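Notebook > Winter > Slow Sundries

February 19, 2019
By Nikola Kwiatkowski

I have been meaning to write about learning to knit for weeks now, and every time I sit down to do it I end up picking up the needles instead, which probably tells you how it's going. But the kettle is on and the wool is in the other room, so let's have a go.

It started with my gran's tin. When we cleared her flat in Prurkwood last May I came home with two pans, a cake stand and a biscuit tin full of needles, and I put the tin on top of the wardrobe and forgot it was there. Then in the first properly cold week of the winter I was hunting for the spare fuses and down it came, mostly onto my head. There was a half-finished sleeve in it, bottle green, still on the needles, with a row counter stopped at 26. I sat on the bedroom floor with that sleeve for quite a long time.

I'd love to say I finished it for her. I couldn't have finished a pot holder at that point! I had knitted once in my life, at primary school, a square that became a triangle without my having any say in it. So I did what I always do and took out too many books from the library, and then I went along to the wool shop, Vurnar, on the corner by the bridge, and admitted to everybody there that I didn't know how to cast on.

They were very kind about it. Leszek Zalewska, who runs the evening table, gave me fat needles and a ball of oatmeal-coloured wool and told me to knit every row until I was bored, and then to come back. I wasn't bored for a fortnight. I made a scarf so long that my sister wore it wrapped round three times and still trod on the end getting off the bus.

What I hadn't expected was how much I'd look at other people's jumpers. I'm a menace now. I stood behind a man at the post office and read his whole back like a newspaper (moss stitch yoke, plain body, a mended elbow in nearly the right blue). I've turned out every drawer in the house to see how cuffs are done, and I can tell you that a good rib is the thing that makes a sleeve look like it belongs to somebody. Knit two, purl two, over and over, and it pulls itself in all on its own. The first time I did 4 inches of it without a mistake I rang my mother to tell her, and she put the phone down by the radio and went to find her glasses, as if she'd be able to see it.

My own first jumper is under way, a plain one, in a wool called Flirklow that sheds on everything. The pattern wants 979 metres of it and I bought 1,000, feeling very clever, and then used a good bit of that learning what a gauge swatch is for. The back is done. The front is done if you don't look closely at the left shoulder. I do most of it in the afternoons when the sun gets round to the seats, and I've become quite particular about the light. Grey wool is fine at any hour. Black wool I will not touch after three o'clock, having once spent a whole evening unpicking a row I couldn't see.
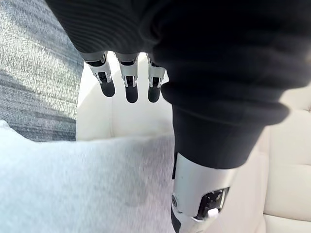
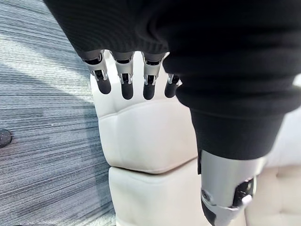
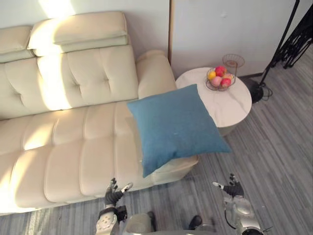
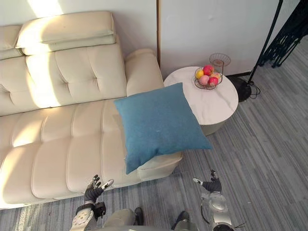
Things I'd tell a beginner

Buy the nicer needles if you can, bamboo ones if your hands get hot. Don't start with black, as I've said, and don't start with anything fluffy either, because fluffy wool won't come undone once it has made up its mind. Count your stitches at the end of a row, and then have your tea.

If you drop a stitch, put the whole thing down flat and breathe out. Leszek keeps a crochet hook behind his ear for these moments and I've taken to doing the same at home, though I did go out to the bins with it still there.

And do go and sit with other people if there's a table near you. Vurnar has the heating on and somebody generally brings a cake. Last time it was lemon, from Sandberg, and I've still to get the crumbs out of my left front.

The green sleeve is back in its tin for now, with the counter where she left it. I'll have a proper look at it once I've got two sleeves of my own.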